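Why Do Clothes Keep You Warm (or Cool)?
By Ljubica Karagiannis
6/9/22
5 comments | 2 shares

Pull on a sweater on a chilly morning and you feel cozy in no time. So the sweater must be making heat, right? Nope! The heat comes from you!

Your body is like a little furnace that never switches off. It turns the food you eat into energy, and some of that energy becomes heat. The heat drifts off your skin into the air, and clothes slow it down.

The secret is air. Fluffy yarn is full of tiny gaps, and each gap holds a bit of air. Air that stays still is very good at keeping heat from moving through it. Birds know this trick too — they puff up their feathers in winter until they look like round little balls!

What about hot days? Then you want the heat to get away fast. Your skin makes sweat, and when sweat dries up into the air it carries heat off with it. That's called evaporation (say it: ee-VAP-or-AY-shun). Clothes with lots of little openings let air reach your skin so the sweat can do its job.

Color matters as well. Dark cloth soaks up more sunlight than white cloth, and that light turns into heat. But how loose your clothes are can matter just as much. A big floppy shirt lets air swirl around inside it!

Try it yourself!

You need two ice cubes, two small plates, a black sock and a white sock. Put one ice cube inside each sock, lay the socks on the plates and set them side by side in bright sunshine. Check every 5 minutes. Which cube shrinks first? Write down your guess before you start — scientists do this all the time, and being wrong is half the fun.

Then go on a fabric hunt. Hold different clothes up to a window. Can you see light through them? Stretch them gently and look again. Do the gaps get bigger? A magnifying glass makes this super fun, and so does a fuzzy wool hat!
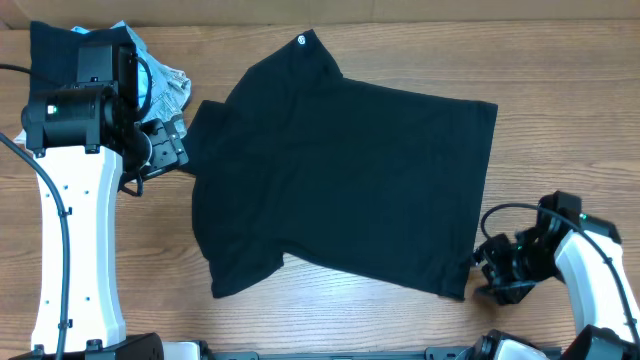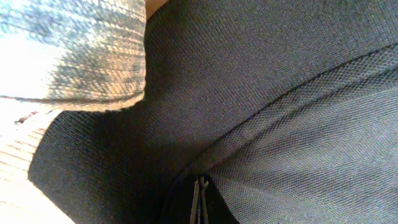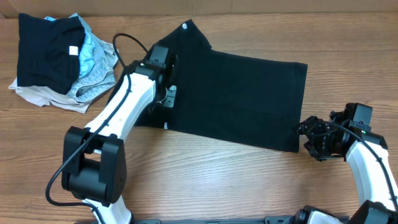 First and last: a black T-shirt on a wooden table. Middle: mesh fabric up close, with its tiny diamond-shaped openings.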